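What an Open Day Should Show

Telta held an open day at its workshop in December, and I went with my neighbor Chinyere Uzor. The flyer promised a look at household robots. I expected a stage and a video. We got a table, a hand-held gripper and two engineers who let people try it.

The task was picking things up and putting them in a basket. You hold the gripper, close it on the object, carry it over and let go. I took 12 turns and dropped the object on 5 of them. Chinyere did better and said the trick was to slow down before closing the jaws.

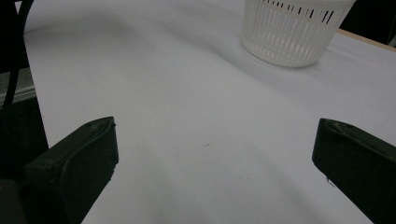

Why the dull part matters

Some visitors left early. One man told me he had seen better robots on television. I think he had it wrong. A finished clip tells you a machine did something once. Standing at the table, I learned how wide the jaws have to be before you start, and how hard it is to judge distance to a basket when your own hand is out of the way.

The engineers also answered questions about cost and jobs without reading from a card. On jobs, one of them said she did not know. I would rather hear that than a slogan.

My complaint is with the schedule. Two hours is too short, and the line for the gripper never got moving. Telta should run the next one for a full day and drop the welcome speech. Other companies that want their machines in our kitchens should do the same, and let us hold the tools.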